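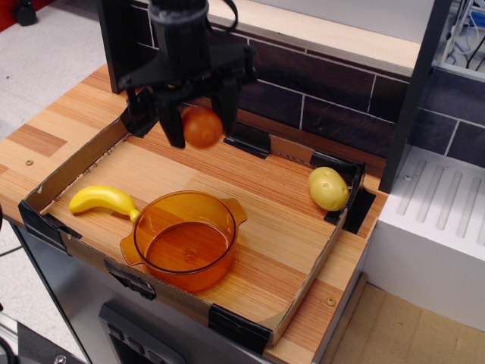 Chapter 4
Sorting, Trays and the Pretend Kitchen

When I took over my first classroom I inherited a play kitchen and one enormous bin. Everything went in the bin. Pans, cups, a rubber lobster, plastic bread, half a tea set, all of it in one heap up to my elbow. Every afternoon the children "cleaned up" by throwing things at the bin from as close as they could be bothered to walk, and every morning they tipped the whole heap out on the rug again to find the one spoon they wanted. I thought this was simply what a pretend kitchen was like! I lived with it from September until November.

Then a colleague of mine, Sherif Ramadan, came to cover my room for a morning while I was at a training. I got back at lunch and the bin was in the hallway. In its place he had put out a few shallow cardboard trays, the kind with low walls that a three-year-old can see over, and in each one there were only a few things. A banana, a potato, a little pot. The children were cooking. I mean really cooking, with a plan and an argument about whether potatoes go in before or after the lid, and I stood in the doorway with my coat on and listened for a good long while.

This chapter is about what I learned from that morning and from the years of fiddling with trays that followed. We'll start with the tray itself (you need less than you think), move on to choosing the food and the pots, and then get to sorting, which is where most of the math hides. The second half of the chapter deals with cleanup time, and if cleanup is the reason you bought this book, go ahead and skip to section 4.6. I won't be offended.

4.1 Start with a box

I've used wooden trays, wire baskets, and a very handsome set of stacking bins from Likton that cost more than my shoes. I keep going back to cardboard. It's light, it's quiet when it gets dropped, and when it wears out you make another one. Cut a sturdy box down until the walls are low enough for a small hand to reach over without the wrist bending. If the wall is too high, children stop looking inside and start feeling around, and then things get tipped.

Corners go first. Wrap them in strong black tape before you ever put the tray out, and use a clip or two on the sides if a wall starts to flop. You can leave the cardboard plain. I went through a phase of lining mine with gingham paper, and the children spent a week picking it off.

If you like, cover the floor of the tray with the same pattern as your counter or table. I started doing this in my second year, when I had a roll of wood-grain shelf paper left over, and I liked it so much I never stopped. The toys stand out and the tray itself sort of disappears. Some teachers at Ait Brahim, the preschool where I did most of my visiting for this book, prefer the opposite and use a plain white floor so that the tray looks like a plate. Both work fine. Pick one and stick with it for a term.

4.2 What goes in

My rule of thumb is that everything in a tray should be something a child can name, plus one thing they might have to talk about. A yellow banana is a banana. Nobody in my room has ever disagreed. But take a plain red ball, the tomato-colored kind. Is it a tomato? An apple? Is it just a ball that wandered in from the gym shelf? I have heard it called a meatball, a planet and "the hot one," and every one of those led to better talk than the most perfect plastic tomato I ever bought, stem and all.

Potatoes are the sleeper hit, by the way. Look for one with the little dark eyes on it. Children who won't touch the toy carrots will happily spend ten minutes with a potato, poking at the dots, trying to rub them off, asking what they're for (which is a lovely question, and you should have a real potato ready in the cupboard with a sprout on it).

For pots, I'm fond of see-through plastic. An orange one is especially nice, because you can drop something yellow in and watch its color change through the side. Two handles are better than one for small children, and flat handles are easier to grip than round. Skip anything with a loose lid until the group is settled.

4.3 How many is too many?

When I finally sat down and counted what had been in my old bin, there were 200 pieces. I kept 72 and gave the rest away, and out of those 72 only a handful are in the trays at any time. The others live on a high shelf and take turns.

You'll feel stingy at first. I did! Parents would walk in and ask where the toys were. But watch what happens to a group with less in front of them. They hand things over. They notice when the potato is missing, and they go and look for it under the radiator.

Try this before you read on. Tonight, or whenever you're next in your room by yourself, take one tray and put in a fruit, a vegetable, something to cook in, and one round thing that could be anything at all. Set it where the children will find it in the morning and don't introduce it. Keep a notebook handy and write down the first name each child gives the round thing. We'll use your list in section 4.4, where we start sorting.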